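3.2 Kitchen water use and the handwashing of dishes

Households in the Boden and Pinatar blocks were asked to keep a water diary for 16 days in May. Each flat had a meter fitted to the cold feed under the kitchen sink, read by the occupants at breakfast and again before bed. The diary asked for the number of times dishes were washed, whether the plug was used, and whether the tap was left running during rinsing. It did not ask who did the washing, although several people wrote this in.

Of the 90 households that agreed to take part, 12 returned diaries with gaps of more than two days and were left out of the analysis. A further group had a dishwasher but used it only at weekends or when guests came. We kept these in, as their weekday habits did not differ much from those of their neighbours.

The plug question gave the clearest result. Households that filled the basin used less water per wash than those that rinsed under a running tap, and the gap was widest after the evening meal. Basin size complicates this. A large, deep basin takes a lot of water before plates are covered, and several people with such sinks told us they had given up filling them and stood a plastic bowl inside instead.
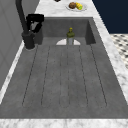

The bowl users were treated as a separate group from then on. Their readings were the lowest of all on days with one or two washes, but rose quickly on days when pans were soaked, as the bowl had to be emptied and filled again. Kostiuk found the same pattern in his earlier study of rented flats in Masum, where he put the rise down to greasy cooking at the end of the week (Severyn Kostiuk, personal communication). Our diaries recorded meals only in outline, so we cannot test this.

Rinsing was harder to measure. People tended to write "short rinse" or "quick rinse" without giving a time, and the two terms were not used in the same way by everyone. In the Hầu pilot we had tried a kitchen timer, but it was often forgotten and the 20 timed entries we obtained were too few to be of use. For the present study, rinsing was therefore estimated as the difference between the evening meter reading and the known volume of the bowl or basin fill, less an allowance for drinking and cooking. The allowance is set out in Section 3.3, together with the readings from flats where the kettle was filled from a separate tap.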